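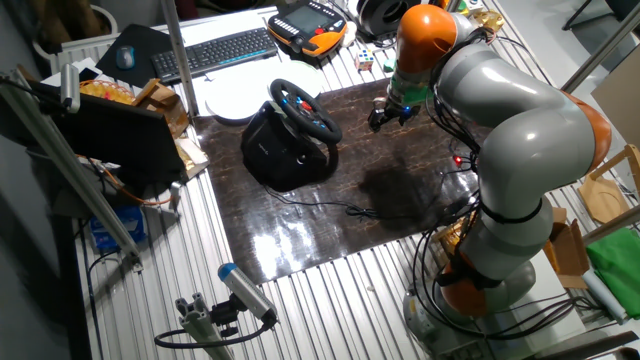
Photo: Viktória Dobos / Vernia

4.2 Recording demonstrations with the steering wheel

This section covers collecting driver-station examples for the Urnadex learning module. It assumes the arm has been calibrated (section 3) and that the Zenus recorder is running on the laptop.

Before you start

1. Set the wheel on the mat within reach of the gripper. Run its cord away from the arm's path.
2. Check that the cable bundles on the arm are strapped down along their full length. Retighten any strap that slides.
3. Put the teach pendant where you can pick it up without leaning over the mat.
4. Open a new session in the recorder and enter your initials and the task code. The wheel task is 8.

CAUTION: Keep hands and sleeves off the table whenever the drives are enabled. One person runs the pendant and does nothing else.

Recording

5. Move the arm to the home pose with the gripper above the mat.
6. Press Record and wait for the tone.
7. Guide the gripper to the rim, close it, turn the wheel a quarter turn and release. Move at a steady pace – long pauses end up in the training data.
8. Return to home and press Stop.
9. Mark the episode Good, Partial or Bad. Keep the bad ones. The filter needs them.
10. Shift or rotate the wheel a little before the next episode.

A full set is 288 episodes. You can split it over several sessions, but do not change the gripper fingers partway through a set.

Note: The mat is glossy. If glare washes out the wheel rim in the preview, turn the lamp or lower the blind, then record 2 test episodes and delete them.

Note: Leave the other items on the table unless your task sheet says otherwise. Sets recorded on a bare table did poorly when we moved the policy to the Szénási site.

If the recorder stops with error 2805, the arm and sensor clocks have drifted apart. Close the session, restart the recorder and repeat the last episode. If the error comes back, send the log to Edit Orbán before recording anything else.

Uploads run on Wednesday night. Leave the laptop plugged in, with the recorder open – the transfer does not resume after sleep.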